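Visit to the Girna tableware depot: sorting and crating of decorated plates

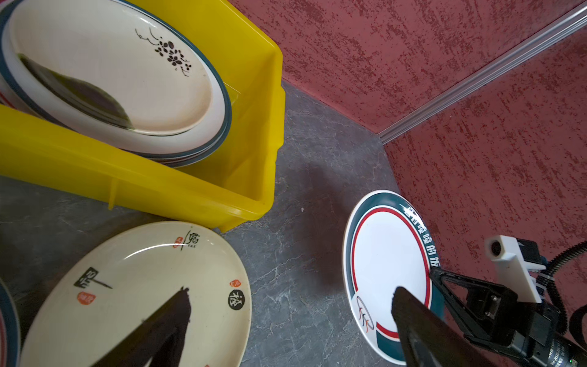

Beverley Staniforth replied to the first draft of these notes that plates stored on edge are safer than plates stacked flat, provided the row is tight enough that none of them can rock. She would also put ovals and rounds in separate crates. Both points match what we were told on site.

The depot handles restaurant tableware between leases. Stock comes back mixed, is sorted by shape and rim pattern, and goes out again in crates. Our group of six was there on February 3, 2019, and was taken around by Orsolya Vörös. The visit lasted a little under two hours.

Sorting is done at floor level. The floor is gray with white veining in a marble pattern, and pale rims show up against it fairly well. White oval plates go on edge in a yellow plastic crate with thick rounded walls. One pattern has a dark teal rim band and a black plum-blossom branch printed near the edge. Larger cream ovals carry black Chinese calligraphy with small orange-red seal stamps and a round black badge with the character 福. The round plates have a wide teal border with white characters and a thin red inner ring.

Patterns are matched by rim first and center second. Vörös said the rim is what a guest sees once food is on the plate, so a set with one wrong rim is returned sooner than a set with one wrong center. The plum-blossom plates and the teal-bordered rounds are cataloged as separate lines and are not substituted for each other.

The depot holds roughly 2,000 plates in the decorated lines. A standard order is 60 pieces. The largest order last May was 705 pieces, and packing it took two working days. Crate labels are handwritten and go on the short side. Nahom Lemma asked about printed labels and was told that the adhesive leaves a residue on the plastic.

Chips are checked by running a fingertip around the foot ring, then the rim. Plates with a chipped foot are kept for display use. Plates with a chipped rim are written off. We asked for the write-off rate, but it is not recorded by pattern.

Access is by the side gate on the Hegyi road. Parking is limited to four cars. The next group should bring closed shoes and ask to see the wash line, which was shut down during our visit.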